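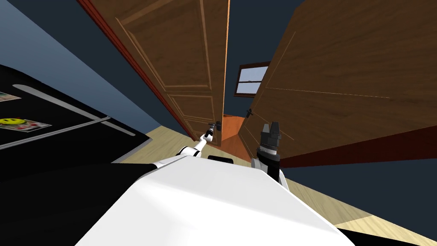

Door demos in sim: how picky are you about what you keep?

Board index > Learning from demonstration > Collecting data

nneves
Posts: 79

I have been opening the same two doors for so long that I now reach for my own kitchen door at a slight angle. The job is teleoperated demos in simulation, two arms, a kitchen with a black fridge and a pair of wooden doors next to it. One door has a lever, the other has a knob. The left gripper goes for the lever while the right arm waits its turn, pointing at the ceiling like a kid who knows the answer.

The target is 500 good episodes. My problem is the word "good." The spec from our side (I'm at Drisari, they wrote it, I did not) says an episode counts if the door ends up open. It says nothing about how. So right now the folder has clean ones, ones where I hooked the lever on the third try, and ones where I'm fairly sure the base did more of the opening than the hand did. All of them pass the checker. The checker is very easy to please.

Do people throw out the ugly ones, or do you let the model sort it out?

Nuno Neves

plank_grain
Posts: 18

Keep the third-try ones. A policy that has only ever seen perfect grabs has no idea what to do when it misses, and it will miss, and then it will stand there closing its fingers on air until the timer runs out. I have watched that for entire afternoons.

Throw out the base-shoving ones. It will learn that first because it's easiest, and after that you own a battering ram.

kinga_b
Posts: 500+

Disagree about the third tries, at least the way most people record them. There's recovering and there's flailing. If you miss, back off, line up again and grab, great, that's gold. If you miss and wiggle until the lever catches, you've taught wiggling. We trained on a mixed folder at Litum and got a very confident wiggler. It even wiggled on drawers.

My rule is that I'd keep anything I'd be willing to do on purpose.

Kinga Boros

nneves

By that rule I have to throw out most of last week.

Second thing, and this one bothers me more. The episodes have long parts where the hand is just traveling. Between the approach and the next useful thing there's plenty of wall. The hand view gives you open fingers, blue paint, a corner of window. Do you trim that? It's a big slice of the frames, and I can't see what anything would learn from it except a fondness for navy.

fimo_user
Posts: 7

Trim it. We drop every step where the gripper command doesn't change and the arm is moving slower than a threshold. Fimo (our little in-house cutter, not the clay) does it automatically. Training got faster and no one missed the wall.

kinga_b

Please don't do that. The pause before a grab is where the person is looking and deciding, and a slow arm with an unchanging gripper is exactly what that looks like in the logs. Cut it and every approach arrives at full speed. How are your lever grabs these days?

fimo_user

They are brisk.

plank_grain

"Brisk."

kinga_b

Here's what I mean, going back to Nuno's travel frames. Same kitchen, and I'd leave this one in:
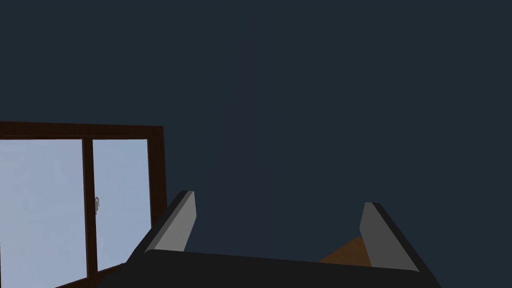 Last edited by kinga_b, October 2020

Fingers wide, nothing between them, no handle anywhere in view. Looks like a waste of disk. But the model is going to find itself staring at a wall at some point whether you showed it one or not, and I would like it to have seen what a person did next. For us the answer is usually "kept moving, fingers open." That's a label. It's a dull one, but so is most of driving.

What I do cut is dead time at the start, when the operator is still settling into the headset, and everything after the door is open. Nuno, check your tails. I bet you have a lot of footage of a robot admiring its work.

nneves

Checked. One episode has 18 seconds of it. I think I went for coffee.

OK, so the plan as I understand it: wall stays, coffee goes, shoving goes, proper retries stay, wiggles go. I still have to decide retry or wiggle by eye, for every single episode, and I'm the one who recorded them, so I find myself very persuasive.

plank_grain

Get someone else to mark them. Swap folders with a coworker and don't tell each other which ones you felt bad about. We had two people mark the same batch and they disagreed mostly on the knob, hardly ever on the lever. A knob grab just looks like a wiggle even when it's fine.

echeverria_fan
Posts: 7

Possibly a dumb question, but shouldn't you change the room before worrying about any of this? If every episode has the same blue wall and the same smiley on the fridge, it might just be learning the fridge. The Echeverría scene pack is what I use, mostly because it lets you swap wall colors and handles per episode.

kinga_b

Not dumb. I'd do it second, though. Randomizing the walls on top of bad demos gets you bad demos in nicer colors.

fimo_user

I'd do it first, for the record. You can relabel old episodes whenever you like. You can't repaint them once they're only video.

nneves

We store the full sim state, so I can repaint them. Small mercies. I'm told re-rendering the lot takes a night, which at Drisari means a weekend.

Going to start with the knob side, where I have 79 episodes and no pride left. Will report back once somebody other than me has marked them.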